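Search this notebook Go

March, after second shift

Dromgate folding trial, bay 4. The sheet on the wall says 1,663 garments through this month. It leaves out the ones Shona Carnegie's people refolded by hand before packing, and by her tally that was more than 448. Gornari wants to call that "assisted throughput." I'd call it folding.

Dark plain pieces still go worst — edges get lost. Brunello moved two folders to sorting on the strength of the wall sheet. Too early, I told him.

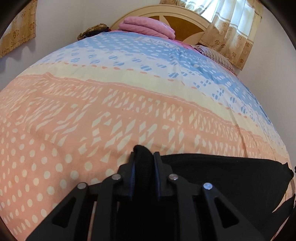
Who does the refolds once those two are gone? Shona's last 17 minutes of each shift, unpaid so far.

Ask Ulloa for the raw logs.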